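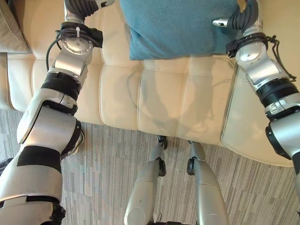
Slide 1: Tufted sofa in cream. Leave up while people find seats.

GET THEM TALKING: recording your family's stories before December
Datton Public Library, Sunday, June 13, 2021

Opening

Hi everybody, thanks for coming in on such a nice afternoon! Check that the back row can hear me. Mention restrooms and the coffee (Casuto sent over two big jugs again, so please drink it).

I started doing this with my great-uncle, Milovan Milošević, who drove a bread truck for most of his life and remembered every single stop. I went over to ask him one question about my grandmother's wedding, and three hours later I knew the name of her dentist's dog and still had no idea who was at the wedding. I also hadn't recorded any of it. I sat in my car afterward writing on the back of a gas receipt.

So that's the talk, really. How not to end up with a gas receipt.

Where I am now: 19 conversations, 1,310 minutes of audio, most of it on my mother's side, the Pavlović side. They talk more. (Pause here, there's usually a Pavlović in the room.)

Pick a soft spot

People want to sit you down at the kitchen table, and it's a terrible place to record. The fridge hums, somebody is always unloading something, and a hard tabletop bounces every cup and every ring right into the microphone. Also folks sit up straight at a table – they feel like they're at the bank.

Go find the couch. Cushions and carpet soak up the echo, and you can set the recorder on a folded towel between the two of you. Sit on the same side as their good ear. Ask which one that is, don't guess! I guessed with Aunt Desa and got a whole hour of "what, honey?"

Play clip 1 (kitchen), then clip 2 (couch). Same person, same recorder. Let clip 2 run until the laugh.

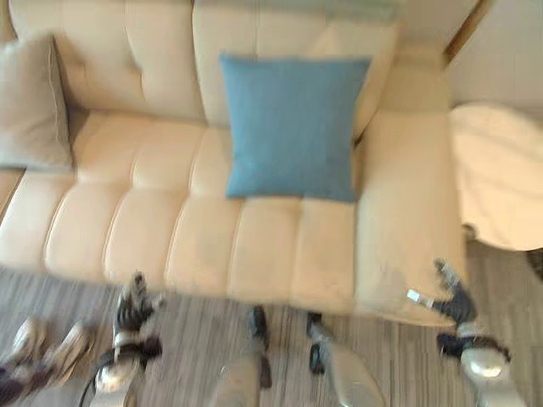
What to bring

Keep it small. I use a Drernus, the little one with the red button, and my phone running next to it as a spare. Hold both up. Your phone by itself is fine if that's what you've got, just put it on airplane mode. My best story about the flood has my sister's ringtone in the middle of it.

Bring charged batteries, a glass of water for them, and five or six old photos. Loose ones are better than an album, you can hand them over one at a time and then be quiet.

Being quiet is hard. I count to ten in my head after they stop talking. Usually by seven they've started again, and what comes after the gap is the good stuff.

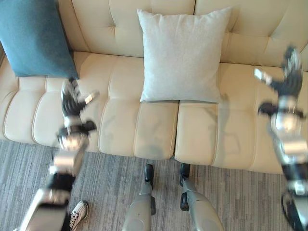 Same goes for correcting people. If your dad says it was the blue Ford and you know darn well it was the green one, let him have the blue Ford. You can put a note in the file later. The minute you correct him he starts checking himself, and then you get short answers for the rest of the visit.

Questions that work for me (handout, page two):
What did your street smell like in summer?
Who in the family could not be trusted with money?
What did you get in trouble for?
What did you eat when you were sick?

"Tell me about your childhood" gets you nothing. It's too big. Ask about the stairs, or who slept in which room, and the childhood comes along with it.

Ask the room: what's one thing you wish you'd asked somebody? Take three or four answers. Don't rush this part, last time I rushed it and I was sorry. 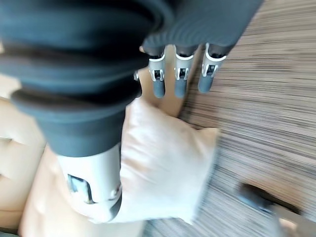
Okay, and when they get tired, stop. I know you drove a long way. Forty minutes is plenty for most people, and my oldest talker is 98 and she does 13 minutes, by her own kitchen timer, and then it's time for cards. I've learned to love the 13 minutes. She comes prepared!

Getting it out of the recorder

Copy the files the same night. Name them with the person's name first and then the year, month and day, so they sort themselves. Put a second copy at somebody else's house.

Then write half a page about what's in each one. You don't have to type out every word – I tried, and I gave up during the second tape. Just "minute 12, the goat" is enough for a cousin to find the goat.

If there's time: play the goat.

Wrap up

Sign-up sheet for the loaner recorders is by the door. They go out for two weeks. Everybody brings a finished recording to the December get-together, even a short one, and we'll listen to a few.

Questions. Repeat each one into the mic before answering.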